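Notes for the library talk — keeping a family recipe collection alive

Start with the tin. Hold it up if I remember to bring it. My aunt kept her recipes in a biscuit tin, 110 cards, half of them in pencil, and when she died in January we had no idea what to do with it.

Tell the Cáceres soup story here, but keep it short this time! (Last time I ran over and Brenda Ocampo had to wave at me from the back.) The point is that the card says "cook until it looks right" and my aunt was the only person who knew what right looked like.

So first thing: cook with people while you can. Write down what they do with their hands. Delia Urrutia spent two afternoons in her mother's kitchen with a measuring cup, catching every pinch of salt before it went into the pot, and she got a dumpling recipe out of it that works.

Pause. Ask who has a recipe they can't make come out right. Let a few people talk, this is usually the best part.

Next, copying. I type each card exactly as written, misspellings and all, and put my own notes underneath in brackets. If a card says oleo I leave it as oleo. Butter stains stay on the card — please don't try to clean them, I ruined a good lemon cake that way.

Then storage. Acid-free sleeves for the cards, and the typed versions on the family computer plus one copy at somebody else's house. Soon-im Woo keeps mine and I keep hers. 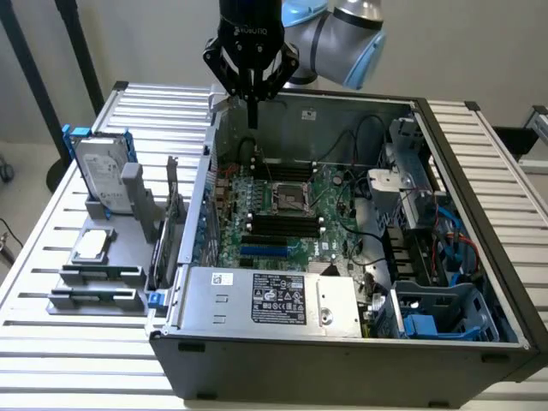 Print it too. A plain binder on the kitchen shelf gets used, and a folder on a screen mostly doesn't, at least at my place. I put the date I last cooked the dish on the back of the page, and who ate it, and whether they asked for more.

Mention the swap table by the door. Florencia Vergara is bringing her flan cards and she's happy to let people copy them, just ask her before you take a photo.

Questions. If no one has any, go back to the soup and read the whole card out loud.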